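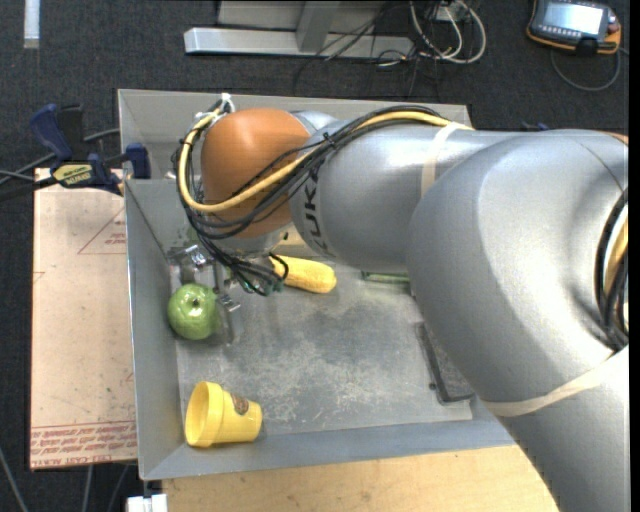 A KUKA robot arm with an orange wrist cover, reaching over a gray metal tray.

Surville's old grain hall will open its doors again in September as an evening school for grown-ups, and if the sign-up sheets are anything to go by, the town has been waiting for it a good long while. The Papadakis Evening School has already put 115 names on its list, from bakers and bus drivers to a couple of retired teachers who say they would like to sit on the other side of the desk for once.

Classes will run in bookkeeping, Spanish, sewing, basic electrics and workshop skills, with 2 evenings a week set aside for people who left school early and want to finish their diploma (bring a friend, the school says, it makes the walk home nicer).

"My mother learned to read English at a kitchen table in this town," said director Anastasia Nikolaidis, "and I'd love for the next person to have a proper chair and a warm room."

The town council put $3000 toward books. Sign-up stays open at the Juten Street library, where Kinga Pintér will gladly help with the forms.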